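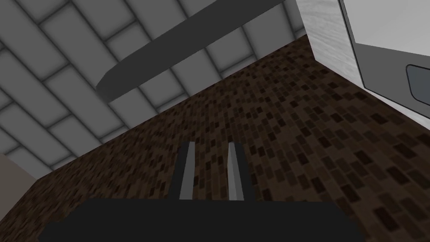
Wrist view in the simulated kitchen, gripper open. Render: Nornix demo build.

Nornix kitchen simulator, seen at the Rerkholm open day

Rerkholm gave visitors two sessions with Nornix in August. I sat through the morning one, run by Norbert Ševčík, and had the controls for part of the afternoon. The package simulates an arm with a parallel gripper in furnished kitchens and is sold to groups that train manipulation policies.

Setup
The demo station was a desktop with one graphics card and a 3D mouse. The kitchen loaded in 152 seconds the first time and much faster on reload. Ševčík ran 305 reset cycles during the morning session and the process did not crash. Memory use crept up by almost 160 MB over that run. He put this down to the logging, which can be turned off.

Rendering
The wrist view is the one most buyers will care about. Tile work is good: the gray subway tiles have beveled edges and distinct grout lines, and the small brown mosaic varies in shade from tile to tile. Wood grain on the white unit is faint. Lighting is flat. The dark bar in front of the gray tiles casts no shadow on them, and a policy that uses shadows as a depth cue will get little from this scene. Svetozár Brabec, who maintains the scene library, said contact shadows are a setting and were off for frame rate.

Control
Finger motion was smooth and the two pads stayed parallel when I closed them on a mug. Wrist roll is harder. With the camera tilted this far I lost track of which way was up twice, and there is no horizon indicator. Lukáč, the older package we use at work, has one.

Export
Episodes are written in the Emia format. Joint states and images carried matching timestamps in the file I opened. The episode cap is 2,000 steps, enough for opening a drawer, short for clearing a counter.

Verdict
Suitable for grasping and cabinet work. I would ask for a trial license and test with shadows on before buying. Price was given on request only.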